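Motion Planning and Control Software Engineer, Two-Arm Manipulation
Sarkamau Robotics, Graldale
Full time, on site 4 days a week
Posted 11 January 2023

Sarkamau writes the software that lets a pair of small robot arms handle everyday objects: dishes, cutlery, food, cloth. We're a team of 11 and we're looking for one more engineer to work on planning and control. If you like watching your code move something real within an hour of writing it, we'd love to hear from you!

You'd be joining the group behind Tisitz, our planner for two arms sharing one workspace. It takes in camera and joint data, picks a grasp, and sends targets to a controller running at 100 Hz. It does fine with rigid things. Soft, crumbly and oddly shaped things are where it gets interesting, and that's most of what you'd be working on (yes, we go through a lot of pastry).
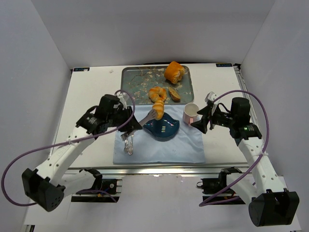
Serving task on the two-arm bench: a twisted pastry on the fork in the left gripper, the right gripper open beside the mug.

What you'll do

Write and tune motion planning code in C++, with Python for tools and tests
Improve how the arms share space near the middle of the table
Work with the perception team on grasp points for thin handles and small utensils
Help grow Sugawara, our replay tool, which lets us step through any of our 400 logged test runs and compare what the planner wanted with what the joints did
Spend real time at the bench, with your own code on the arms

What we're looking for

Solid C++ and a habit of writing tests
Some hands-on work with robot arms, from a job, a degree or your own garage
Comfort with kinematics and basic control theory
Patience with cables, calibration and logs

Experience with contact-rich tasks or learned policies is great to have. No degree is required, and we're happy to talk to people coming over from games, drones or machine tools.

How to apply

Use the form on our careers page. Send a resume and a short note on a piece of motion or control code you wrote, including a bug that took you far too long to find. Links to code or video are welcome. The first call lasts half an hour, followed by a paid day at the bench with the team. An August start is fine if you're finishing school.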